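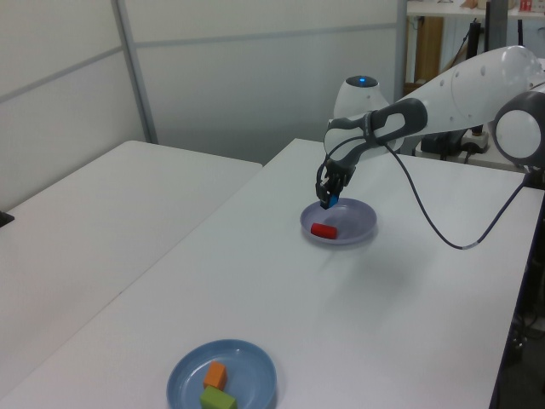 August, plates and blocks

Up early. It was already 74 degrees when I took the trash out and I knew the walk to the bus would be a sticky one. I caught the 71 with a minute to spare and got a seat on the shady side as far as Tenddale Road, then walked the rest.

Most of the day went to blocks and plates. The light blue plate had the orange cube and the green block, and the lavender-gray one had the red cylinder lying on its side near the rim, with the blue block held just above it. I like that pair of plates. They are both pale and close enough in color that under the ceiling lights I sometimes have to look twice, but the blocks are strong plain colors and show up well on either. The orange looks best on the light blue. The red looks fine on anything.

I had meant to settle the question of the plates today and I mostly did. Bowls hide the small pieces, and trays take up too much of the table. A plate with a bit of a rim will stop a cylinder before it gets to the floor, most of the time. I spent part of the morning on my knees anyway, going after one that got away from me while I was unpacking. It had gone under the cabinet by the door along with a pen cap and a lot of dust. The dust was bad enough that I went and got the vacuum and did the whole strip along the wall, and that took until coffee.

The tables

The two white tables are still side by side with the narrow gap between them. I have gone back and forth on whether to push them together. With the gap, I can get a cloth down the inside edges, and a knock on one doesn't carry over to the other. Without it, there would be one big surface and nothing could fall down the middle. I left it for now. If I lose one more thing through there I'll change my mind.

White is not a color I would have picked for a table. It shows every mark. On the other hand it makes the sorting easy to see from across the room, and a damp cloth takes care of most of it. There was a gray smear near one corner that didn't come off with water, so I tried dish soap and then a little baking soda on a sponge. The baking soda worked. It left a white film that I had to wipe twice more.

The box

A second box of blocks came before lunch, from Pekeo. I had ordered a small set and the slip says small set, but the carton was big enough for a toaster. Mostly paper inside. I flattened the paper and kept it, as I always do, and now the drawer with the saved paper won't close. The blocks themselves are all right. The yellow is more of a mustard, and the edges are a bit sharper than on the old ones. I put them in a lidded tub and wrote NEW on a strip of tape. I don't want to mix them in until I've had the old ones washed and can see the colors next to each other properly.

Washing is for tomorrow. Warm water, a drop of soap, out on a towel. I did it in the spring and they took most of an afternoon to dry, and I remember being annoyed that I'd started after lunch. So this time I start first thing.

Lunch was from Farías, the rice and beans and a lime soda, $11 with the tip. I ate it on the step outside. They have changed the containers and the new lids don't snap down right. Some of the sauce got into the bag, and from the bag onto my notebook, so the page for last week has a brown corner now. Still readable.

Sorting rules, such as they are

After lunch I sat down and tried to write out how I want the plates to go, so I don't have to decide it over again every time. What I have so far:

Two plates at most on the table, with enough room between them for a hand.
Two or three pieces to a plate. More than that and they start leaning on each other.
Cubes can stand. Cylinders go on their sides if they want to. I'm not going to fight them over it.
Nothing else on the table. No cups, no keys, no phone.
Everything back in the tub by the end of the day, lid on.

I broke the fourth one within the hour, with my own coffee. I moved it to the floor and then nearly kicked it over, so it ended up on the windowsill. There should be a spot for cups. I could put one of the folding stools by the partition and call it that, but then someone will sit on it.

I also thought about whether the plates should match the blocks, red plate for the red pieces and so on. It would be neater to look at. But then you need a plate for every color and they'd have to be stacked somewhere, and the shelf in the back is already carrying enough small stuff that I don't like to add to it. I want to go through that shelf before the month is out. Half of it is probably mine.

Paperwork

The quote for the new flooring came by email, from the place in Harnwood. $1,810, and that leaves out hauling the old floor away. It's more than I hoped. I read it twice and then looked at the floor for a while. It is worn in front of the cabinet and there's a seam that lifts, but the rest is holding up. I think I'll ask them to price only the bad half. I wrote the email and didn't send it. I'll read it over in the morning, when I'm less tired and less likely to sound short.

I should also order another plate like the light blue one. It has a good weight, it doesn't slide much, and I'd hate to be down to one if it gets dropped. The trouble is that I didn't keep the receipt and I can't remember if I bought it in Harnwood or at the store on Tenddale Road that closed. There is no name in my notes, only "2 plates, blue?" with the question mark, so even then I wasn't sure what to call the other one. Lavender-gray is what I say now.

Left at almost six. It had clouded over and felt better out. I missed one bus and waited for the next on the wall by the pharmacy, and made a short list on the back of the packing slip: towels, dish soap, tape, send email, look behind the cabinet again.

Home, eggs and toast, dishes done. My knees are sore from the floor. Setting the alarm a half hour early for the washing.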